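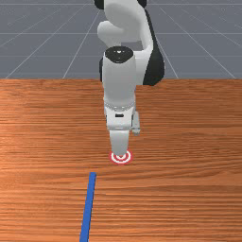
Wooden tabletop, with a blue bar and a red-and-white target.

Search this site Go

Hernent Hall table and floor check
February 14, 2025
By the Hernent Hall building desk

Covers the main hall, the Beneš room and the upstairs landing. Mark each line OK, Fix or Watch.

TABLES

Tops clean, no splinters along the edges: OK
Comment: So much better than last winter! The sanding really paid off, and the long tables in the Beneš room feel lovely under the hand now.

Legs lock fully when opened: Fix
Comment: Table 103 drops its lock if you lean on the short side. Tagged and moved to the store. Table 116 was stiff but fine after a drop of oil.

Rubber feet in place: Watch
Comment: Two missing from the Verkotar folding set. Spares are ordered from the Derport shop, in black again (the gray ones marked the floor).

Stacked tables strapped to the wall: OK

FLOORS AND WALKWAYS

Path to both exits clear: OK
Comment: Great to see the coat rack finally moved. You can walk straight through with a tray in each hand, should you want to.

Mats flat, corners down: Fix
Comment: Front door mat curls on the left. Taped for the weekend, needs a new one.

Spill kit full: OK

LIGHTS AND POWER

Exit signs lit: OK
Extension cords off the floor: OK
Landing light: Watch
Comment: Slow to come on. The bulb is rated for 2,000 hours and must be almost there, so please swap it at the next visit.

STILL OPEN

Leg lock on 103
Door mat
Rubber feet, when the parcel comes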